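The Return of the Folding Table

When Austra Baranauskienė moved into a 28-square-meter apartment, she gave away her dining set in the first week. It had taken up half the main room, and she ate at the counter most nights anyway. In its place she bought a folding table from Sernetti, a small furniture shop near her office.

"I thought it was temporary," she says. "I've had it five years."

Folding tables used to come out for card games and holiday overflow, then went back in the closet. Rents have changed that. In many small apartments the folding table is now the only table, and it has to serve for meals, bills, homework and sewing. Shops have responded with more colors and patterns, marble prints among them. 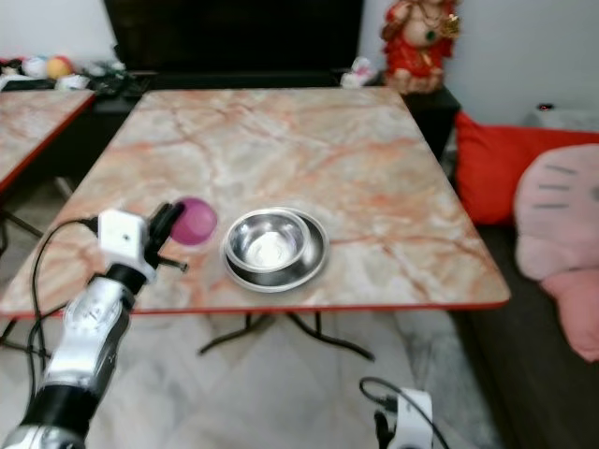
What to check before you buy

Tarmo Rätsep repairs furniture at a workshop called Konton, and he sees the same faults over and over. Hinges loosen. Edge strips lift at the corners. Legs get bent when someone sits on the table, which happens more often than people admit.

He tells customers to open and close a table several times in the shop. The legs should lock without a kick. Push on one corner and watch the opposite one – if it rises, keep looking.
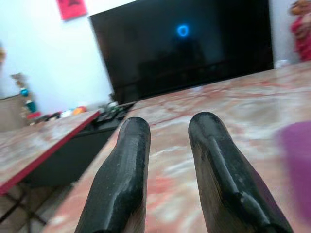 Weight matters too. Rätsep likes a table under 15 pounds for anyone who plans to put it away daily. Heavier ones tend to stay open, and then the space is gone. Height is easy to forget, so he suggests bringing a chair measurement along.

Baranauskienė had one hinge replaced last February. She still folds the table every night and slides it behind the bedroom door, next to the ironing board.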